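Home | Products | Demonstration Tools | Downloads | Support | Contact

Zedemer Door and Passage Pack
Simulated demonstration collection for mobile manipulation

The Zedemer Door and Passage Pack is an add-on for the Zedemer teleoperation workstation. It supplies furnished interior rooms, hinged doors with working latches, and the recording tools needed to collect human demonstrations of door approach, grasp, unlatch, and traverse. Output is a set of time-aligned episodes suitable for imitation learning. The pack does not include a training framework and does not train policies.

What is supplied

The pack contains 84 door assets and 15 room shells. Any door can be fitted to any shell. Doors differ in leaf width, panel layout, finish, hinge side, swing direction, handle type, and handle height. Handle types are round knob, lever, and fixed pull. Each latch is modeled as a separate joint with its own return spring, so a knob has to be turned past its release angle before the leaf will move. Release angle, spring stiffness, hinge friction, and closer torque are exposed as parameters and can be randomized per episode within limits set in the task file.

Room shells carry their own wall colors, floor materials, windows, trim, and fixed furniture. Lighting is drawn from the shell's preset unless overridden. Textures can be swapped at reset without reloading the physics scene.

Collecting demonstrations

The operator drives the simulated base and arm from a Trindport handset or from any six-axis input device listed on the Support page. At reset, the base is placed at a random pose inside a start region, and the camera heading is drawn separately. Starting views therefore include oblique angles and views in which the arm is outside the field of view. These should be kept. A policy trained only on square, centered views of the handle tends to lose it during the approach.

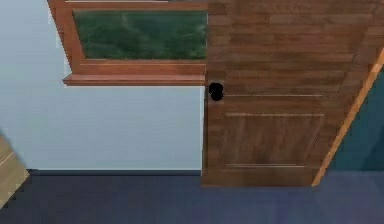
Recording begins on the first nonzero command and ends when the operator presses the mark button or the time limit expires. Idle time before the first command is discarded. Idle time inside an episode is retained by default and can be trimmed on export with a threshold in seconds. Trimming changes the apparent speed of the demonstration, and the setting is written to the episode header.

Each episode is marked success, failure, or discard. The success check is automatic: the leaf must pass the opening angle given in the task file and, for traverse tasks, the base must cross the threshold without contact above the force limit. The operator can downgrade an automatic success but cannot upgrade a failure. Failures are stored in a separate directory and are useful for training a success classifier.

Recorded channels

Color image, one stream per camera
Depth image, optional
Joint positions and velocities
Gripper opening and commanded gripper opening
Base pose and commanded base velocity
Door hinge angle and latch angle
Contact forces at the fingers
Random seed and full parameter draw

Hinge and latch angles are privileged values. They are written to their own group in the file so that they can be excluded from policy inputs with a single flag.

Dataset size

The reference set shipped with the pack holds 437 successful episodes, collected by 2 operators at our Lilcombe office. It is intended for checking an installation and for a first baseline. Users who need coverage of their own hardware should plan to collect their own set, as the reference arm has a longer reach than most mobile platforms. The replay tool can re-render existing episodes with new textures and lighting, but it does not alter the trajectories.

Compatibility

Requires Zedemer workstation software and a discrete graphics card. Valente base models are supported directly. Other platforms need a robot description file and a gripper mapping.

Technical contact for this product: Beatriz Macedo, Simulation Tools.

Reader comments (3)

Alistair Moncrieff
Does the latch return spring act during replay, or is the latch angle played back from the log? We see a small offset on the lever doors after re-rendering.

Beatriz Macedo
Played back from the log. The offset on levers is a known issue with the handle mesh origin. Corrected in the December update. Existing episodes do not need to be recollected.

tk_armlab
Idle trimming should be off for anything with a closer. We trimmed a batch on Sunday and the leaf angle jumps between steps wherever the operator had paused.

Contact | License terms | Copyright Zedemer. All rights reserved. | Back to top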